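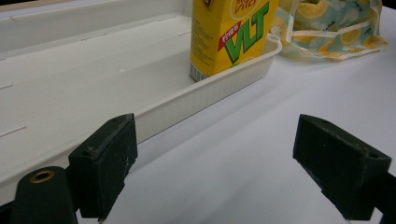

A yellow drink carton in the drinks tray, lemon bag next to it

Hello! I'm looking for a few people to help me with the packing at Closine, the little snack and drinks box project I run from a shared unit in Claneck. We send out 200 boxes a month and I can't keep up on my own any more, so I'd love 4 extra pairs of hands from April.

The work is simple enough. Drinks get sorted into the long white trays, the small treats go into patterned bags, and then it all gets boxed up with a card and a bit of tissue. You'll be at a table most of the time (stools are available, I sit down whenever I can!) and there's some lifting when the Kazmi delivery comes in – nothing huge, but please tell me if your back's dodgy and I'll put you on bags.

You don't need experience. I do care about neat packing, and you'll need to check dates and ingredients labels, some of which aren't in English. If you can read any Chinese I will be thrilled, but it's fine if not.

Shifts are three hours, mornings or afternoons, paid by the hour, and you get a box to take home each month. The bus stops right outside.

To apply, send a few lines about yourself and which days suit you to the Closine desk, Unit 13, Drandero Yard, Claneck, by 29 January 2018. No CV needed – just write how you'd talk.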